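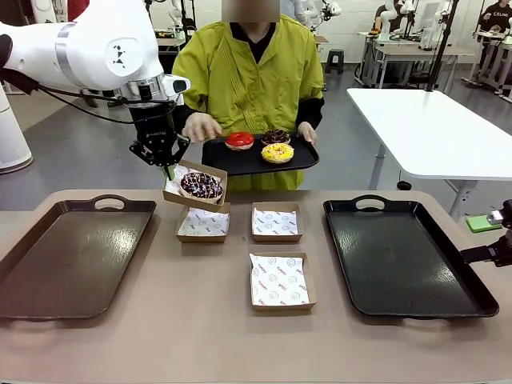
3.2 Packaging and Perceived Freshness

Figure 2. A glazed donut in a small kraft-paper box with a printed paper liner.

Participants at the Dillcombe site were asked to judge baked goods sold in open trays, clear plastic tubs and paper boxes of the kind shown in Figure 2. All items came from the same supplier, Arken, and were delivered before 7 a.m. on each day of the August trial. Prices were held constant across the three formats.

Of the shoppers interviewed, 23 named the package before the product when asked what had guided their choice. Paper was most often linked with words such as "fresh" and "local" – even where the label gave no place of origin. This agrees with the earlier survey by Oakley, which used bread rolls and a smaller range of packages.

Plastic tubs scored higher on only one measure, the ease of seeing the whole item. Older shoppers gave this more weight than younger ones did. The effect was weaker at the Prorkov store, where the shelves were lit from the front.

Grease marks on the liner lowered ratings in both stores. Responses to marked liners were therefore coded separately and are reported in Section 3.3.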